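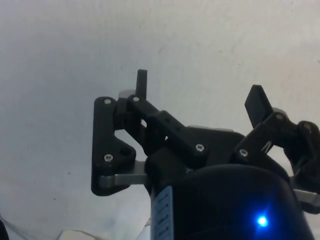 Wednesday, September 26, 2018

Teleoperation of the Altis arm, continued. Goal for this week is 500 good demonstrations of the cup task for the Flernik set. We have 30 from today, which is less than I wanted.

Morning: hand guiding first. I pushed the arm through the motion in free mode, but my own hand blocks the wrist camera in most of the recordings, so these are not usable. Changed to the remote control after lunch. It is slower to learn – my first tries all closed the fingers too early – but the recordings are clean.

Start pose is now with fingers fully open and nothing in the grip. Please keep it this way, also for the short test runs. Yesterday two of us used different start poses and the replay jumped at the first step.

Episode 2807 has a gap in the joint log, 832 ms long. The video has no gap. I think the logger was waiting for the disk, but I did not prove it. Marked as bad for now.

To do:
– check the finger screws before the next session
– lower the speed limit on the remote, the last part of the approach is too nervous
– ask Stomus for the second controller again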